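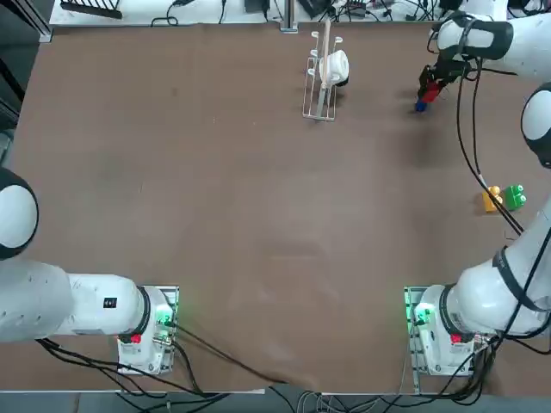

White wire rack on the brown tabletop, cup on its side.

Hestport Home & Kitchen Forum > Small Kitchens > Dish racks, the wire kind: who's still using one?

dotty_in_the_wattle
OK, I have gone completely down the rabbit hole on dish racks and I need company. I've had three plastic ones in a row and every one of them went that horrible pinky-brown in the corners no matter how often I scrubbed. So I'm going back to plain white wire, like the one in the pic, upright prongs and a simple rectangle, no cutlery caddy, no fold-out wings, no little cup hooks. I love how LIGHT they look on a bench! You can see straight through to the wall behind and the whole kitchen feels bigger (mine is tiny, so I'll take it).

My questions for the hive mind:
Coated wire or stainless?
Do you put a tray under it or a tea towel?
And cups: on their side, or upside down over the prongs?

kelpie74
Stainless. The coating goes at the welds first and once the rust gets in you'll have little orange dots on the benchtop forever. I had a coated one from Grornska and it lasted two summers, and we're on the coast, so salt air didn't help.

Tea towel under it, folded in half. Trays are just another thing to wash.

dotty_in_the_wattle
Noooo, but the white is so pretty! Two summers isn't terrible for the price though?

kelpie74
It is if you've got a timber bench.

Sudheer Fernandes
I'm going to stick up for coated wire. Mine is a Zariņš, the small one, and I've had it since I moved into the flat. The trick is keeping the feet dry. I pull the little rubber caps off once a month, tip the water out of them and let them sit on the windowsill overnight. Most of the rust people complain about starts inside those caps, where water sits for weeks. Do that and it'll go for years.

On cups, I'm firmly in the on-its-side camp, with the mouth tilted down a bit. Air gets in and there's no ring of water trapped in the base. If you've got mugs with a deep foot, the dishy bit underneath fills up when you stand them on their heads, and then you pick one up and it goes straight down your sleeve!

marmalade_lid
On its side is madness, sorry Sudheer. Takes up the room of two plates. I've got five in this house and the rack is full by half past seven in the morning. Upside down over a prong, every time, and flick the base with a corner of the tea towel on your way past.

Sudheer Fernandes
Fair enough with five. There's two of us and I wash as I go, so there's rarely more than a couple of things in there.

pegbasket
Love this thread! Can we talk about the stick standing up in that rack next to the cup? I do the same with my wooden things — chopsticks, skewers, the long spoon for the jam pot — all poked straight down through the wires. Best way to dry wood, I reckon. Lying flat they stay damp on the underside and go furry.

dotty_in_the_wattle
YES. That's half the reason I want wire again. In a plastic caddy they stand in a puddle and the ends go black. I lost a beautiful spoon that way and I'm still sad about it.

kelpie74
Wood shouldn't be in a rack at all. Wipe it, dry it with a cloth, put it away. Takes four seconds.

pegbasket
I am not a four-second person, kelpie, haha. I'm a walk-away-and-have-a-cuppa person.

marmalade_lid
Watch the gap size if you're buying new. We had a Disine rack where the bottom wires were so far apart that teaspoons went through and the whole lot tipped whenever you bumped it. Lovely colour, hopeless rack. Take a teaspoon to the shop with you. I did that with the next one and got a funny look from the bloke on the till, but I've had no spoons on the floor.

dotty_in_the_wattle
Taking a teaspoon shopping is the best advice I've ever had on this forum. Doing it!

Does anybody measure prong spacing too? My dinner plates are the chunky handmade kind and they wedge in the narrow ones. I have to sort of wiggle them out and I'm always scared I'll chip the glaze.

Sudheer Fernandes
Skip every second gap. You lose space but the plates lean properly and they dry much quicker. Bowls I put at the end, tipped against the last prong.

kelpie74
Or gently bend the prongs apart. Stainless will take it. Coated will crack, see my first post.

pegbasket
Kelpie, you are relentless and I adore you.

grevillea_jane
I've got my nan's old wire one and it's easily 50 years old, been recoated with that dip-on stuff from the hardware shop. It came up beautifully! Two thin coats, hung from the clothesline between them. The prongs at one end have a lean on them from her big roasting dish, and I've left those alone.

On the tray question: I use an old oven tray with a folded towel in it. Catches everything, and I just swap the towel each morning.

marmalade_lid
Ooh, which dip-on stuff? Is it all right for things that touch plates?

grevillea_jane
I'll look at the tin when I'm next in the shed. Mine says dish racks on the side, but do check yours, there are a few different ones and some are only for tool handles.

dotty_in_the_wattle
OK, decision made. White coated wire, small, caps off once a month as per Sudheer, oven tray underneath as per Jane, cups on their side until I run out of room. Kelpie, you're allowed to say I told you so in August.

kelpie74
Setting a reminder now.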